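# About Asante

Hi, I'm Adom Bonsu, and I run Asante, a small cooking school with a very big spice shelf.

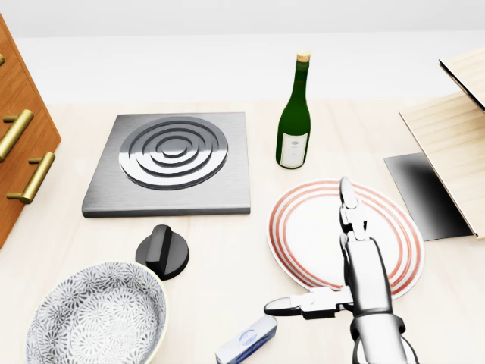 I started teaching in September, in my own kitchen, with 3 friends and one dented pot. Word got around, and more than 633 people have now cooked with me – I still can't quite believe it! Most come for the Friday class, where we make groundnut stew, jollof and whatever looked good at the market that morning. I like a plain kitchen for this: a light wooden counter, a bowl and a plate within reach, a bottle of wine standing by for later. You don't need fancy gear, and I'll happily lend you an apron.

Classes run 2 hours, then we all sit down and eat (please come hungry). My sister Damia does the baking sessions and is much stricter than I am about measuring. Kids are welcome with a grown-up, and so are people who burn toast.

If you have allergies, tell me when you book and I'll change the menu. Bring a box with a lid, too – there are always leftovers, and my fridge is full.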